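3. Course Design and the Navigation Project

3.1 Setting

The project described in this section was carried out in the second half of an elective course on mobile robotics at our college. Students enter the course after one year of programming and one semester of linear algebra. Most of them have never worked with a robot before. The course has two lecture hours and one laboratory session each week, and the project begins in September, when the lectures on sensors and coordinate frames are finished.

In earlier years the project was done with small wheeled platforms in the corridor outside the laboratory. We had two platforms for the whole class, and each team waited a long time for its turn. When a team finally received the platform, a large part of the session was spent on batteries and network connection. Students wrote in their reports that they had understood the planning algorithm well but had tested it only a few times. For this reason we moved the main part of the project into simulation and kept the real platforms for a short demonstration at the end.

The simulated environment is called Rutherford. It is a set of furnished apartments which our group prepared for teaching, together with a simple program interface that the students call from their own code. At each step the interface returns a color image, a depth image and the estimated pose of the robot. The student program answers with one of four commands: move forward, turn left, turn right, or stop. We decided on this small command set after a trial with continuous velocity control, in which beginners lost many hours on tuning and did not reach the planning part.

3.2 Task

Each team must write a program that finds a named object in an apartment it has not seen before. The name is given as a single word at the start of the episode, for example "toilet", "plant" or "sofa". The episode is a success if the robot gives the stop command close enough to the object and the object is in view at that moment. An episode ends without success after 300 steps, or when the stop command is given in a wrong place.

The students receive a training set of apartments, in which they may look at everything, including the floor plan. The final evaluation uses apartments which are kept by the instructors. Teams can send their program to the evaluation server once per day. The server returns only the success rate and the mean path length, so that it is difficult to adjust a program to the hidden apartments by trial and error.

We found it useful to discuss some single views from the training set in the laboratory before any code is written. Figure 1 is the view with which we start. Every team gets it on paper, together with the question of where the robot should go next for each of three target words.
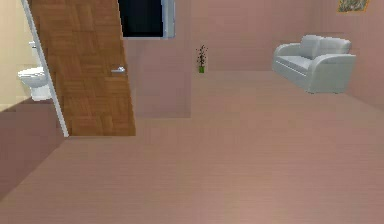
Figure 1. Robot view from a training apartment in Rutherford, used in the first laboratory session. The sofa is on the right, the potted plant stands against the back wall, and the toilet can be seen through the opening at the left, past the partly open door.

The first answers are usually given very fast. For the word "sofa" all teams propose to turn a little to the right and go forward, and this is reasonable. For the word "plant" the teams agree on the direction, but they do not agree on whether the detector will find the object at this distance, where it covers only a small number of pixels. Some teams want to stop and look again from the same place. Others want to go nearer first and keep a weak guess in the map. We do not tell them which is better, and both solutions appear later in the final programs.

The word "toilet" takes the longest time. The object is already in view, and a program that checks only this condition would consider the search almost finished. However, the object is in the adjoining bathroom, and a straight line in the image is not the same as a free path on the floor. The door leaf is angled into the room, and the robot has to pass through an opening of which it sees only one part. From a single view the students cannot decide how wide the opening is. They learn here that "seen" and "reachable" need to be stored as two different facts, and this distinction is then written into the template for the map.

A second point which comes up in this discussion is the dark panel with the gray border to the right of the door. Students disagree about whether it is a window or a screen. We use this disagreement to introduce class labels with low confidence. A window and a screen have different meaning for a person, but for a robot that searches for a sofa both are only a part of the wall, and a program can continue without solving the question.

3.3 Software Given to the Students

The starting code, named Jimis, contains a working but weak solution. It consists of an object detector with fixed weights, a grid map that is filled from the depth image, and an exploration rule that always goes to the nearest unknown cell. The students are free to replace the map and the exploration rule. The detector must not be changed, because we wanted to compare the planning and not the computing power that a team has at home.

We gave a weak solution with intention. In a trial version of the course the students started from an empty file, and half of the project time went to reading images and converting coordinates. With Jimis a team can see a moving robot on the first afternoon. The same code also has faults which are easy to notice when one follows an episode step by step. For example, it marks the area behind an open door as occupied if the depth values at the edge of the door are mixed, and then the robot never enters the next room. Three of the teams found this fault by themselves. The other teams found it after we asked them to draw the map on top of the floor plan.

All episodes are recorded by a small tool called Brerex. It stores the command, the pose and the map at each step, and it plays them again at any speed. The tool was written by a former student of the course, Somkiat Nakpan, who also assisted in the laboratory during the semester reported here. His experience was that students looked at the final number too early, and that they asked better questions when they had to show a recorded episode before receiving help. We made this a rule after the second week.

3.4 Organization of the Teams

The class was divided into teams of three or four students. We formed the teams ourselves from a short questionnaire on programming experience, so that each team had at least one person who was comfortable with Python and no team had only such persons. The roles inside the team were not fixed. We asked only that every member must be able to explain every part of the program in the oral examination.

Each team kept a notebook in which it wrote down one failed episode per week. The entry had to contain the number of the step at which the failure began, which is often much earlier than the step at which the episode ended. This was difficult for the students at first. In the first entries they typically wrote that the robot "got lost" or "did not see the object". After some weeks the entries became more exact, such as "at step 41 the goal was placed inside the wall because the map was turned by one cell". We consider these notebooks the most useful material for grading, and they count for one third of the final mark.

3.5 Evaluation Procedure

The final evaluation consisted of 1,000 episodes for each team, with the same start positions and the same target words for all teams. The unchanged Jimis code was evaluated in the same way and serves as the baseline. The best program, from the team that named itself Candorard, finished 651 of these episodes with success. Its exploration rule gives a higher value to unknown cells near door openings, and it turns once in place after entering a new room. The detailed comparison with the baseline and with the other teams is given in Section 4.

The success rate itself has no direct influence on the mark. In the trial version it had such an influence, and we observed that several teams stopped experimenting as soon as they had a program which was good enough. They were afraid to make it worse before the deadline. Now a team can receive the full mark with a program below the baseline, if the report explains with recorded episodes what was tried and why it failed. One team chose this way and wrote a very careful report on a room classifier that did not help.

3.6 Limits of the Setting

The rendered apartments are simpler than real homes. Walls and floors often have one plain color, there are few small objects lying on the floor, and nobody walks through the rooms during an episode. The pose given by the interface includes a small error, but it does not drift over time as on our real platforms. The students met this difference in the last week, when they ran their programs in the corridor, and for most teams the map became unusable after the second turn.

We had expected that this would be discouraging. In the course survey, however, the corridor session was named by many students as the part which they would like to have longer. Several of them asked for a drifting pose as an option in the simulator, so that they could prepare for the real platform in advance. We added this option after the end of the semester, and the next class will use it from the fourth week of the project.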